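3.2 Storage of household papers

Participants in the Arriaga and Estel districts were asked where they kept the papers they would need after a move or a flood: leases, birth records, school reports and receipts. Of the 358 households that completed the second interview, most named more than one place. A lidded box of the type in Figure 4 was a common answer, followed by kitchen drawers and envelopes.

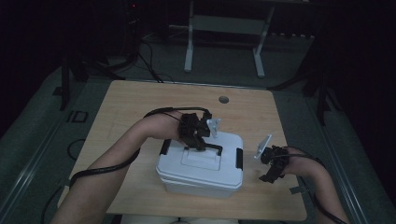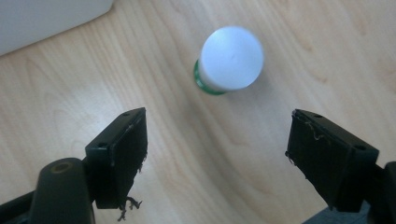 Figure 4. White plastic storage box with snap-on lid (first view); wooden tabletop with a small cylindrical container (second view).

3.3 Retrieval and loss

Households were then asked to find one named paper while the interviewer waited. The median time was 11 minutes. Renters took longer than owners, and households that had moved within the past two years took longest. The kind of container made little difference once the number of storage places was taken into account. A household with a single drawer did as well as one with a labeled box.

Loss was reported unevenly. School reports were missing most often and leases least often. Several participants in Estel said that a relative in another town held the originals, a practice also recorded in the earlier Pelden survey (Esquivel and Serrano, section 2). These cases were coded as "held elsewhere" and left out of the loss figures. The coding was done twice, and differences were settled by the second author.

Interviews in Arriaga ended in November, before the district office changed its rules on certified copies. The rates given here should be read with that change in mind.

Comments (2)

brurkska_reader, 13 April 2019
Were digital copies counted as a storage place? Table 2 does not say.

M. Serrano
They were recorded separately and appear in the appendix. The note to Table 2 will be corrected.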